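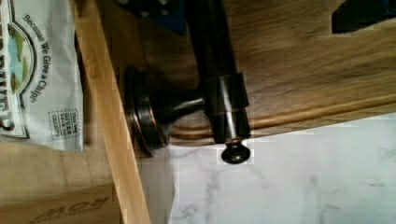
Issue 21, p. 9

The Ostlow kitchen piece is in the new issue of Skirnell. Hoi-yan Chiang edited it and took out 200 words, mostly me complaining about drawers. A few things that didn't fit:

The subject is renting in an old house and what you can change without losing your deposit. Short version – ask in writing, keep every screw, label the bags.

Handles are the easiest swap. Measure the distance between the screw holes, center to center, before you order. I didn't, and had to send a set back to Geraghty in June.

Bronze finishes vary a lot between makers. Order one, hold it against the door in daylight, then order the rest.

Feng-yi Pan asked about paint. My landlord said no. Yours might say yes if you offer to put the old color back.

Biggest cost was the rug, at 500. I'd skip it now.

Next one is on Bivcombe and its shared laundry rooms. Send me your stories by 29th July – replies are fine, email is better.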